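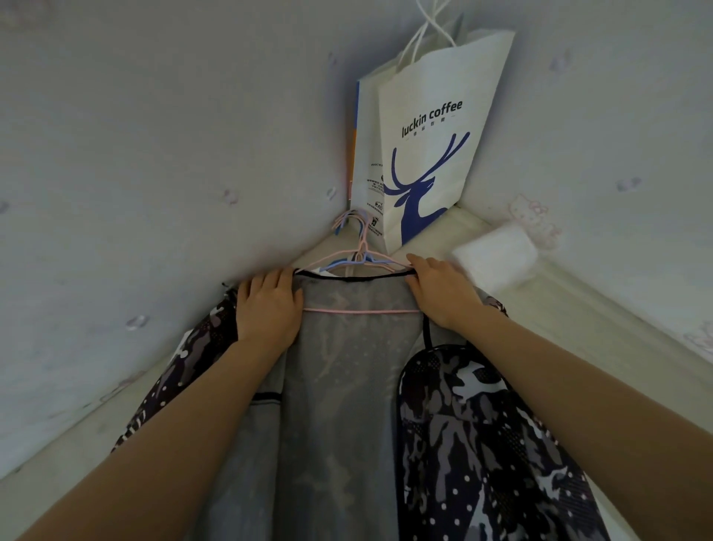 Getting jackets through the spring without ruining them

Every March I promise myself I'll sort the coats before the first warm afternoon, and every March I end up doing it at 4 in the afternoon with the window open and a cup of tea going cold on the dresser. Still, after a good many years of this I do have a routine, and several of you wrote in asking for it, so here goes!

Empty the pockets first

All of them, including the little inside one you forgot was there. Turn the pocket linings out and brush the seams with an old toothbrush. I once washed a lip balm through a whole load of darks, and I was dabbing at grease spots with dish soap until Easter (it does work, by the way — a drop of soap, left on for an hour, then rubbed gently with your thumb).

Close everything up

Zip the zippers, fasten the snaps, and press any hook-and-loop tabs shut. An open tab will chew up a mesh lining faster than anything I know. If the lining is very fine, turn the jacket inside out and put it in a mesh laundry bag, or an old pillowcase with a knot in the end.

Cool water, less soap

Thin nylon and polyester jackets want cool water and a gentle cycle, with about half the detergent you'd normally pour. Skip the fabric softener altogether. It leaves a film, and a jacket that used to shrug off a drizzle will start soaking it up. Always read the care tag, of course, and if the tag has faded to nothing, wash by hand in the sink and don't wring.

Drying and hanging

Shake the jacket out hard, twice, and hang it somewhere with moving air. Plastic hangers are fine for light things. For anything heavy I like a wide shoulder, and my old neighbor Preben Vestergaard taught me to wrap a strip of felt around each end so the shoulders don't get those funny little peaks. Leave a finger's width between garments if you can spare it. I know, closets being what they are!

Musty corners

If your closet sits against an outside wall, leave the door open for an hour in the morning. Wallpaper in a corner will hold a damp smell for ages, so keep the clothes a couple of inches off it. A dish of baking soda on the floor helps too, changed once a month.

Next time I'll get to wool scarves and the moth question, which brought in over 168 letters.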